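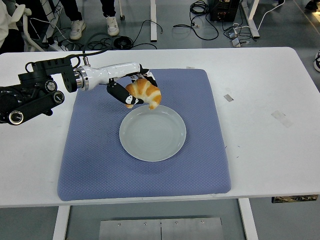 # Re: Butter for laminated dough, and the summer order

From: Santosh Mathur
To: Flikitstead home bakers list

Sarahí, I'm answering the butter questions inline and then going on to the order, as several people wrote to me off-list about it.

> On the first weekend of the month Sarahí Escobedo wrote:
>
> I've tried croissants three times now with the recipe Abundio posted in February. The first batch leaked butter all over the tray. The second and third were better but bready in the middle, no honeycomb. I'm using the regular supermarket sticks. Do I need the expensive kind?

You don't need it for the first few batches. It does help. Regular sticks have a little more water in them, and they go from hard to soft over a narrow range, so you have less time to work before the butter either cracks or smears. If you have the higher-fat kind, use it for the block and use the cheap sticks in the dough itself, where it makes no difference I can taste.

The leak in your first batch was most likely proofing in too warm a spot. If the butter melts before the dough goes in the oven, it ends up on the tray. I keep mine under 78 degrees. An oven with just the light on is warmer than people think, and mine goes past 85 if I leave the door shut. Put a thermometer in there before you trust it.

> I do the three folds one after another with ten minutes in the fridge between. Is that enough rest?

No. Go to thirty minutes at least, forty in summer. Ten minutes chills the outside and leaves the middle soft, and then you roll with uneven butter. That would explain the bready middle by itself.

> Also the dough fights me when I roll it out for the last time. It shrinks back to half the length.

Same cause. When it starts to fight, stop, fold it loosely in plastic, and put it back in the fridge for 20 minutes. Don't lean on it. You can also cut back the kneading at the start. Abundio's recipe says eight minutes in the mixer and I do 5. The rolling develops the dough plenty.

> Last one. How thick for the final sheet? The recipe only says "thin."

A little over an eighth of an inch. Cut your triangles long and narrow, and give each one a gentle stretch before you roll it up. I don't bother with the notch at the base.

## The order

We are going with Aguirre again for flour. Vilcombe raised their minimum and we can't reach it without taking a pallet of rye, which only Braulio wants. Sasex quoted well on the bread flour but would not deliver up the hill, and I'm not driving down twice like last year.

The total so far is $2095, including delivery. We have to get past $1000 to keep the discount, so there's no problem there and you don't need to pad your order.

- Bread flour and all-purpose come in 50-pound bags. If you want half a bag, find someone to split with before you write to me.
- Butter is by the case. Crisóforo Meléndez has room in his chest freezer for people who don't, but ask him first.
- Yeast is the gold label instant, one-pound bricks. It keeps a year in the freezer.
- No chocolate batons this time. They arrived bloomed and Aguirre would only give us credit.

Pickup is at my garage, from 4 p.m. until 7. Bring your own bins. If you can't make it, send somebody, and tell me who.

Braulio Bañuelos still has the grain mill and the two long rolling pins. Abundio wants the mill next. Please sort that out between you and let the list know, as I've had two other people ask where it is.

Sarahí, if you try another batch before the order comes in, cut one open when it's cool and post how the inside looks. Do it cool. If you cut it hot the layers squash together and you can't tell anything from it. And write down the room temperature for each step, even if it seems like a bother. It took me most of a winter to see that my bad batches all came from afternoons when the heat was on in the kitchen.

Santosh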